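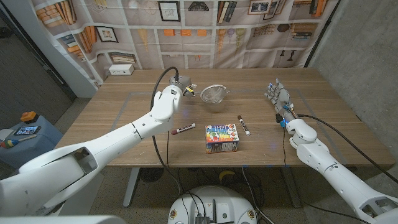 Wadton Fine Mesh Sieve – Product Information

The Wadton sieve is supplied for domestic and school kitchens. It is suitable for sifting flour and icing sugar, rinsing rice and pulses, and straining stocks, custards and fruit purées. The bowl is formed from fine wire mesh and the handle is kept short, so that the sieve may be stored in a standard drawer.

Sizes and ordering

The sieve is offered in three diameters. The 12 cm and 20 cm sizes are held in stock at the Kelten warehouse. The largest is made to order and is normally dispatched in June. Schools and colleges ordering for a full teaching kitchen should quote catalogue number 790 and state the size required.

Care and use

Wash the sieve before first use. Rinse promptly after sifting flour – dried paste is difficult to remove from fine mesh – and brush from the outside of the bowl inwards. Do not use scouring powder or a metal brush. Dry fully before storage. The mesh should not be pressed with a metal spoon; a soft spatula is recommended for purées.

Guarantee

The rim and handle joint are guaranteed for almost three years from delivery. Claims should be addressed to Kalevi Saarela, Customer Services, Kelten. Damage to the mesh through misuse is excluded.

Shared 12 times | 3 comments

Comments

Ngui: Bought the small one for tea and icing sugar. Does the job.

pastry_mo: Is the 20 cm deep enough for a whole bag of flour?

Kundov: @pastry_mo no, half a bag at a time. Mine sits well on a mixing bowl though.

Related items
Wadton Flour Scoop
Wadton Colander
Kelten Mixing Bowls
Kelten Soft Spatula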